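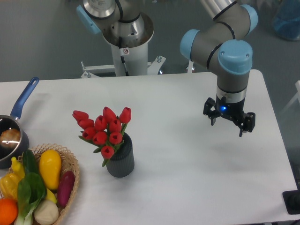

Figure 1. The demonstration table at the Vistevham open day, with the household objects on the left and the gripper over the clear area on the right.

Research notes > Human–robot interaction > Field studies

Filed under: Public demonstrations, Tabletop manipulation

4.2 Set-up and conduct of the open day

The demonstration was held at the Vistevham laboratory on Tuesday, November 24, 2020, as the second of the two public sessions planned under the Murnidus project. The first, held in August at the Nostunska site, used plain blocks and trays. Comments collected there suggested that visitors found it hard to relate the motion of the arm to anything they might want done at home, and the object set was changed for Vistevham as a result.

The new set was made up of kitchen and household items (Figure 1). A saucepan with a long blue handle held a bread roll. A wicker basket was filled with artificial vegetables and fruit, and a ribbed dark grey vase held a bouquet of artificial red tulips. The objects were placed towards the left of a white table, and the right part of the surface was left clear so that the approach of the gripper could be followed from the visitor line. The arms were fitted with parallel two-finger grippers, with no change of tooling between sessions.

The objects differ in how much they ask of the controller. The saucepan offers one obvious grasp, along the handle, but its weight lies well away from that grasp. The vase can be taken round the body, though the leaves hang over the rim and hide part of it from a camera placed high up. The basket is the hardest case. Its contents overlap, and the rim limits the angles from which the fingers can enter. We did not try to balance the set for difficulty – the aim was to give visitors a range of tasks they could name without help.

Each demonstration began with the gripper open and held above the clear part of the table. A visitor was then asked to choose an object and to say, before any motion started, where they expected the gripper to make contact. Answers were written down by a member of staff on a paper form. The arm was then run under the Talpur planner at reduced speed, with an operator holding the stop control throughout.
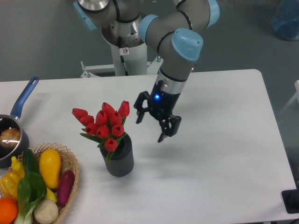
Forms were collected from 42 visitors. Those with a missing answer were kept in the set and marked as incomplete, as was done for the Nostunska session. The planner was limited to 2,000 candidate grasps per request, and requests that reached this limit were ended and reported to the visitor as a refusal. A pause of 700 ms was added between the end of planning and the first motion. Without it, staff at Nostunska had noted that visitors were often still speaking when the arm began to move.

Two departures from the written protocol should be recorded. Object positions were not restored to marked points between runs but set by eye, so small differences in placement are present across the session and the recorded grasp poses should not be compared directly. The visitor line was also moved back from the table after the first group, on the advice of the safety officer. Visitors in later groups therefore had a slightly flatter view of the table top, and we cannot rule out an effect on their predictions for the basket, where depth is harder to judge from a distance.

No attempt was made to measure success rates. An open day is a poor setting for this – lighting, noise and the pace of the groups are all outside the control of the experimenter – and bench results for the same planner are given in Section 3. The forms are used only for the comparison of expected and planned contact points in Section 4.3, where incomplete forms are treated separately.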